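Can a machine hang up your mugs yet? Ask Firnby

3/28/25

Short answer, no. Longer answer, sometimes.

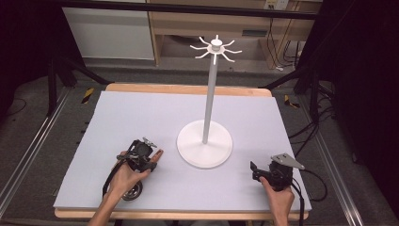 "People want me to say two years," says the engineer who runs the home chores work at Firnby. "I won't say two years." We caught them between meetings, no lunch, coffee going cold.

Mugs are the current headache. Getting a handle over a hook sounds like nothing. "A kid does it without looking. You need the angle, you need to let go at the right moment, and then the whole tree tips." They have logged 386 tries by hand so far and want 2000 before training anything serious. Slow going. Two hands helps — one to steady, one to place — but it also doubles what can go wrong.

What about shops? Better, apparantly. Kistesport, the sporting goods chain, has had a shelf-scanning unit in three stores since early March. It reads tags fine. It does not put the shoes back. "Scanning is looking. Putting back is touching. Touching is the hard part, still."

And the Juvcombe demo, the one with the dishes? A pause. "Nice video. I'd like to see it in my kitchen, with my my dishes."

So what would they buy today, with their own money? "A vacuum. Maybe the Xie one, if they fix the rug thing." Laundry? "Ask me about laundry when the mugs are done."

Then the phone went, and that was our time.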